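Filed under: Home robotics, Project updates, Tidying and laundry

Household Chores Pilot: second progress report
Prepared by Morag Jardine for the Pelton Fund
June 15, 2025

I'm very pleased to be writing this one. When the first report went in last October we had a plan, a rented flat and a good deal of hope, and I spent most of that report explaining what we meant to do. Now we have results to talk over, some of them better than I dared put in the bid.

The question you paid us to look into was a plain one. Can a machine do ordinary chores in an ordinary home yet, to a standard that the person who lives there would accept? We said we would try it on four chores: picking up off the floor, clearing a low table, straightening a sofa, and folding towels. We have kept to those four, though I was sorely tempted to add washing up.

Where we have got to

Picking up off the floor is the star of the year. Our machine, which the team calls Fladitz after the village where its first owner grew up, can now cross a room, find a sock or a cushion or a soft toy, lift it and put it in the basket without help. It isn't quick. A person would have the room done and the kettle on before Fladitz had finished with the first corner. But it keeps going, it rarely drops anything soft, and it has learned to go back for an item it missed on the first pass. I could watch it all afternoon, and on some days I have.

Clearing the low table is coming along nicely. Mugs and books are fine. Pens are harder than I expected, as they lie so flat that the fingers tend to push them along, and anything thin and shiny still gives trouble. We changed the finger pads in the spring for a softer rubber and that helped a lot with remote controls and spoons. Paper is a different matter. A single sheet lying flat on a table defeats it nearly every time, and a small stack gets picked up as one thing and sometimes let go of as many.

Straightening the sofa is half good. Cushions go back where they belong. Throws do not. Fladitz can take hold of the edge of a throw and pull, and the result is usually a throw that has been moved but is no neater. We have a few ideas on this which I'll come to.

Towels are the weak spot and I won't dress it up. Hand towels fold well if they start out flat. From a heap, they don't. Bath towels we have put to one side until the autumn.

How the machine learns

Several of you asked about this after the first report. Fladitz learns from people doing the chores. Our team carry out each job themselves using hand-held grippers with the same two-fingered shape, so that what they manage to do is something it has a fair chance of managing too. We set ourselves a target of 1,000 good runs across the four chores by the end of the grant, and the work is going at a healthy pace now that everyone has the knack of it. The first few days are always comic. People who have been picking up cushions all their lives find they can't do it with two stiff fingers on each side, and then quite suddenly they can.

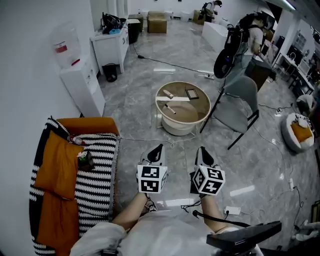 Floors have taught us more than any other part of the home. We began in a carpeted bedroom, where a dropped sock stays put and wheels run slowly but surely. Then we moved on to rooms with hard floors, and everything changed. A glossy grey floor with a marble look throws the ceiling lights back up at the machine, and for a while Fladitz would set off to collect a patch of glare. Cables were the next thing. Real living rooms are full of them, and the long black one running across the floor towards a power strip is just the kind of obstacle we have to plan for, along with the thin white ones that hardly show up at all. Fladitz now slows down for a cable and looks for a way round. If there is no way round it stops and waits, and I think that is the right choice for now, though it does mean a person has to come and move the thing. The rule we have settled on is that it may touch cushions, clothes, toys and tableware, and must leave cables, plugs and pet bowls alone.

What surprised us

The biggest surprise was how much the order of the jobs matters. If the floor is done first, the machine has a clear path to the table and the sofa, and the whole visit goes better. If the sofa is done first, a cushion often ends up on the floor and has to be collected a second time. That sounds obvious written down. It took us two months to notice, and changing the order gave us a bigger gain than the new camera did.

The other surprise was people's patience. We had expected the households in our trial to be put off by the slowness. Most of them simply run it while they're out. What does put them off is having to tidy up before the machine can tidy up, which one of them pointed out to me with some force. We are taking that seriously, and in the next stage there will be no preparing of rooms beforehand at all.

Changes to the plan

We have made two changes, both agreed by phone with your office. The first is that the Evangelista trial, in a small guest house, has been moved to the second half of the year. They have their busy season to get through and we would only have been under their feet. The second is that we have stopped work on the tall arm. The short one reaches everything we need for the four chores and weighs a lot less, and I'm much happier having it near a glass-fronted cabinet.

Spending is in line with the budget, with the exception of batteries. We underestimated how many we'd want on charge at once, and moved money across from travel to cover it. The full table is in the annex as usual.

What comes next

Stelton, our partner for the shop-floor side, have offered us a corner of their stockroom from the autumn. The chore there is putting returned goods back on low shelves, which is close enough to tidying a living room that I'm hopeful a fair bit will carry over. We would like to collect 200 runs in the stockroom before we let the machine have a go by itself.

At home, the throw is my pet project. The idea is to teach it in two steps, shaking out first and placing second, with both hands holding the top edge throughout. Our people can do it this way using the grippers, and it looks very tidy when they do. Whether Fladitz can is something I hope to tell you in the next report.

So, can a machine do the chores yet? For soft things on a floor, yes, slowly, and with someone in reach of a phone. For a table, nearly. For laundry, ask me again next year. I'd be delighted to have any of you come and see it at work, and please do bring awkward objects.

Morag Jardine
Project lead

Comments

Tessa_W: Really enjoyed this. Has anyone tried it in a house with a dog? Mine would have that cushion back out of the basket in seconds.

Morag Jardine: Not yet, Tessa! One of our homes has a very calm cat, and that's as far as we've gone.

oldlinoleum: Glad to see the towels reported fairly. I worked in a hotel laundry for years and folding from a heap is a skill, people forget that.

P. Harker: Is the annex meant to open? I get a blank page.

Morag Jardine: Thank you, I've put it up again, please try now.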